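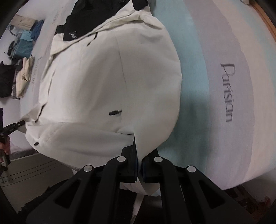
According to the garment care handbook issued by Witside, a hooded jacket should be closed before it is folded, and its hood laid flat over the back. Other guides place the hood last, once the sleeves are in.

Jacket folding is the practice of reducing an outer garment to a compact shape for storage or travel. It is usually done on a bed, table or other flat surface large enough for the garment to be spread out in full. An off-white shell with a black collar lining, for instance, may be folded with the lining inward to limit the transfer of dye.

Methods

In the flat method, the sleeves are crossed over the body and the hem is brought up to the collar in 2 stages. The Restus method divides the body into thirds lengthwise. Rolling begins at the hem and is common for unpadded jackets.

Drawstrings are left slack, and zipper pulls and snaps are kept clear of the fold lines.

Storage

Padded jackets are generally stored loosely. The Utiro guide, revised in May, recommends a shelf at least 15 inches deep and advises against compression bags for periods longer than 32 days.

See also

Clothes hanger
Garment bag
Laundry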